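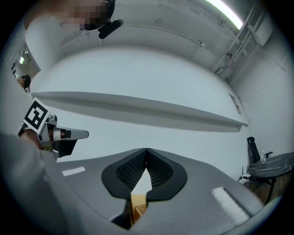 플랫브리지, 4월 17일

다들 안녕하세요! 지난번에 물어보신 스토린 손잡이형 그리퍼 얘기, 답이 좀 늦었네요. 인용부터 붙이고 갈게요.

> 2월에 견적 받으셨다던 스토린 키트, 결국 써 보셨나요?
> 저희는 포닉 쪽이랑 아직 저울질 중입니다. 손가락 패드가
> 얼마나 버티는지, 두 개를 한 세트로 사야 하는지가 제일
> 궁금해요. 패리 어댑터가 맞는지도요.

네, 샀어요. 두 개 한 세트에 2890유로였고, 포닉은 비슷한 구성에 3109유로를 부르더라고요. 한 개씩도 팔긴 하는데 저희는 양손 작업이 많아서 고민 없이 세트로 갔습니다.

손가락은 마음에 들어요. 검은 테두리 안에 격자무늬 패드가 들어간 모양인데, 끝이 뾰족하게 모여서 얇은 것 집을 때 편합니다(케이블 타이도 집혀요!). 패드는 집기 400번쯤에서 바꾸라고 설명서에 적혀 있는데 저희 첫 패드는 그걸 넘기고도 아직 쓰고 있어요. 교체는 나사 4개 풀면 끝이고요.

아쉬운 건 무게예요. 한 시간쯤 들고 있으면 손목이 뻐근해서 저희는 중간에 꼭 쉽니다. 그리고 마커판 고정 나사가 좀 잘 풀려요. 시작 전에 한 번씩 조여 주세요. 안 그러면 위치 추적값이 슬슬 밀려서 그날 찍은 걸 다시 해야 합니다, 제가 해 봤어요 ㅠㅠ

패리 어댑터는 구형만 맞습니다. 신형은 볼트 간격이 달라서 반품했어요. 포닉 써 보신 분 계시면 패드 값이 얼마인지 좀 알려 주세요. 스토린은 소모품이 은근히 비싸네요.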